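Catalog > Grasp Data Stations > Cevgate Two-Part Bin Kit

Cevgate Two-Part Bin Kit

If you've ever tried to teach a picking model from a handful of tidy demonstrations, you know how quickly it falls apart on real clutter. We put the Cevgate kit together for people who want lots of honest tries — misses included — without standing beside the arm all day. You get the divided metal bin, a set of long blocks in two colors, and Gekilum, our logging software, which saves every attempt with its camera view and its result.
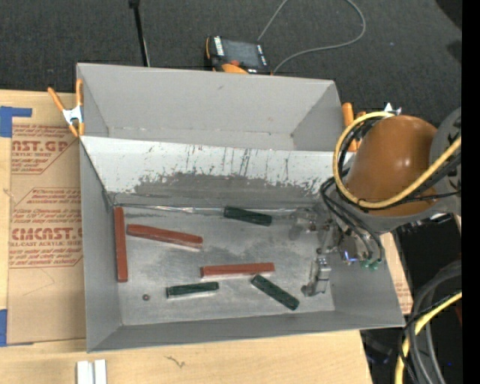

One buyer, Didenko, wrote to us that the blocks lying close to the walls were the slowest part to learn, and that about 300 extra tries aimed only at those made more difference than a whole weekend of random picking. We liked that so much that Gekilum now has a setting for it.

Clamp the bin down well before a long run, and do check the clamps again after the first 30 tries. Our own starter set of 3972 attempts comes with every kit, so your model has something to chew on while yours are coming in. Ships in 2 boxes.

Cevgate | Contact the shop | © 2026 | Back to top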